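关于旧积木整理与保存的若干说明

本站上一篇文章介绍了Pamunar活动室木制玩具的来源，此后陆续收到读者来信，询问积木的清点、清洁与存放办法。现将今年以来的做法整理成文，供有类似需要的家庭与机构参考。文中所述均为本人经验，与各厂商无关。

一、数量与来源

活动室现有木制积木2343块，主体为早年由Koyama町两所幼儿园移交的旧物，其余为各家庭零星捐赠。移交时附有一份手写清单，登记总数与实物不符，相差209块。经与原经手人金子修（Osamu Kaneko）核对，差额主要出在圆柱与半圆两类，当年搬迁时曾另装一箱，后来下落不明。该部分已在新清单中注销，不再追查。

积木按形状分为立方体、长方体、三角柱、圆柱、半圆、拱形六类，另设“其他”一类，收纳无法归入前述各类的零件，如带孔的轮片和一截长度不合任何规格的木条。颜色不作为分类依据。最初曾尝试按颜色分箱，使用三周后即告放弃：孩子取用时先看形状，归还时也按形状投放，颜色箱每日均须重新整理，耗时过多。

二、清洁

旧漆木块不宜浸泡。本人采用的方法为：以拧至半干的棉布蘸取稀释的中性皂液，逐面擦拭，再以清水布擦一遍，平铺于毛巾上阴干，翻面一次。每批以400块为限，超过此数，毛巾与桌面均不敷使用，且容易将已擦与未擦者混淆。

漆面的细小划痕与斑点，原则上保留，不予打磨。此前曾试磨过一块蓝色拱形，磨后色泽明显浅于同类，放回箱中十分突兀。唯有边角起刺、可能扎手者，方以细砂纸轻轻处理，并单独记录。漆层成片剥落者一律撤出，不再供幼儿使用，集中存放于走廊柜子最下层，暂未决定去向。

三、存放

现用浅木箱七只，每类一只，箱深以不超过两层立方体为宜。深箱虽然省地方，但孩子习惯将箱子整个倾倒，底层的木块因此磕碰最多。箱外贴有形状轮廓图，不写文字，年幼者亦可自行归位。

三角柱的存放较为麻烦。此类积木平放时占地大，竖放又易倒，最终采用两两相对、斜面贴合的方式排列，大致可以拼成方形。此法由细田英明（Hideaki Hosoda）提出，试行至今未作更改。

箱内不放干燥剂。梅雨季节将箱盖取下，室内通风即可。去年六月曾发现两只箱底有霉味，将木块全部取出晾晒后，以纸板隔垫箱底，其后未再出现。

四、桌面与标线

积木桌为白色台面，使用年久，已有多处擦痕。曾有家长建议更换或加铺桌布，经考虑未予采纳。桌布会滑动，叠高时不稳；白色台面则便于辨认各色木块，收拾时不易遗漏。日常以干布擦拭，蜡笔痕迹用橡皮去除。

台面上另有黑色方框标记，供摆放时参照。方框的用途由使用者自定，有时作为“地基”，有时作为“停车场”，本人不作规定。较年长的孩子会要求每一块都摆正，与边线对齐；年幼者大多不予理会。

五、搭建练习

每次活动开始时，先做一项简单练习：取立方体、三角柱等数块，在方框附近排成一列或叠起，再逐块移开。练习的重点在于取放的动作，要求拿取时从左右两侧夹住，放下时待木块落稳再松开。从上方抓取容易带倒相邻的木块，斜顶的三角柱尤其如此。 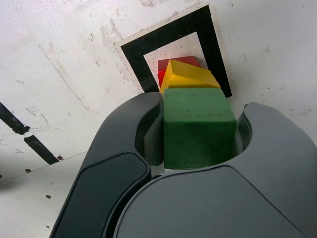
黑田升（Noboru Kuroda）读过本文初稿后来信表示，他家中的做法与此不同：立方体和三角柱向来混放在一只大布袋里，孩子伸手进去摸，摸到什么便用什么，搭出来的东西反而更有意思；至于分箱，他认为大人省心的成分居多，建议至少留出一袋不作分类。

此项意见有其道理。本人已自下月起试设布袋一只，各类积木各取若干放入，颜色不限，活动结束后不作清点，每季度统一核对一次。若遗失较多，再行调整。

六、费用

今年用于积木的支出合计3235日元，包括棉布、中性皂液、细砂纸及箱底纸板。木箱系旧物改用，未计入。轮廓图由吉田勇（Isamu Yoshida）绘制，未收取费用，在此致谢。半圆箱的那一张画得略小，贴后有孩子误认为拱形，拟于十二月重绘。

七、待办事项

走廊柜中撤出的木块，有读者建议去漆后改作他用。因旧漆成分不明，在确认之前不拟自行打磨，也暂不转赠。若有处理过同类旧漆积木的读者，请在留言中说明所用方法与工具，本人将在下一篇中一并整理。

圆柱类目前数量偏少，接受捐赠，直径与现有规格相近即可，新旧不限。来件请先留言告知数量，以便预备箱位。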